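What Can Handwriting Tell Us?

A guide for readers aged 9 to 12
By Nandini Poduval

Handwriting is a set of movements stored in memory. When you first learn a letter, you think about each line. After enough practice, the brain sends the whole letter to your hand as one pattern. Your writing then starts to look like yours and no one else's.

Why handwriting differs

Two people taught by the same teacher will still write differently. The length of the fingers, the way the pencil is held and the speed of writing all change the shape of a letter. So do the paper and the pen.

Your own writing changes as well. A shopping list written standing up does not match a birthday card written at a desk. The spaces between words, however, tend to stay much the same.

Can it show personality?

People have asked this for a long time. One early book on the subject was written by an Italian doctor, Camillo Baldi. Reading personality from handwriting is called graphology. A graphologist may say that large letters mean a person is outgoing, or that a strong slant means a person is emotional.

Scientists have tested these claims. In a fair test, the graphologist does not know the writer and the text gives no clues. Under those conditions, the results have mostly been no better than guessing.

What experts can check

A document examiner does a different job. The examiner compares two pieces of writing and looks for signs that the same person wrote both. Useful features include:

Letter shape: how loops and curves are formed
Slant: the angle at which letters lean
Pressure: how deeply the pen marks the paper
Joins: how one letter connects to the next

Muscles and joints

Most of the muscles that bend your fingers are in your forearm. Long cords called tendons connect them to the finger bones. Rest your arm on a table and wiggle your fingers to feel the muscles move.
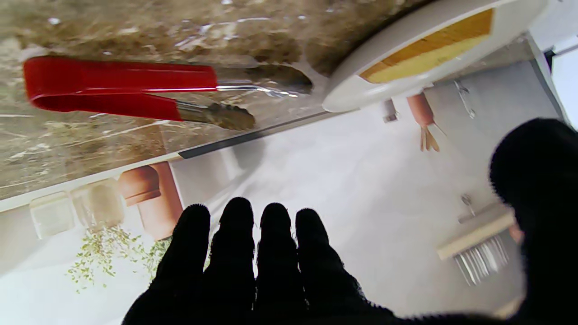 Try it yourself

You need a pencil, a ruler and 2 sheets of plain paper.

1. Write the words "Zenberg", "Ayala" and "Prirkano" at normal speed.
2. Write them again on the second sheet as fast as you can.
3. Measure the tallest letter in each word.
4. Compare the slant and the joins.

Words to know

Graphology: the claim that handwriting shows personality
Slant: the lean of a letter to the left or right
Tendon: a cord that joins muscle to bone

Checked by Nilton Valderrama. Last updated 29th August.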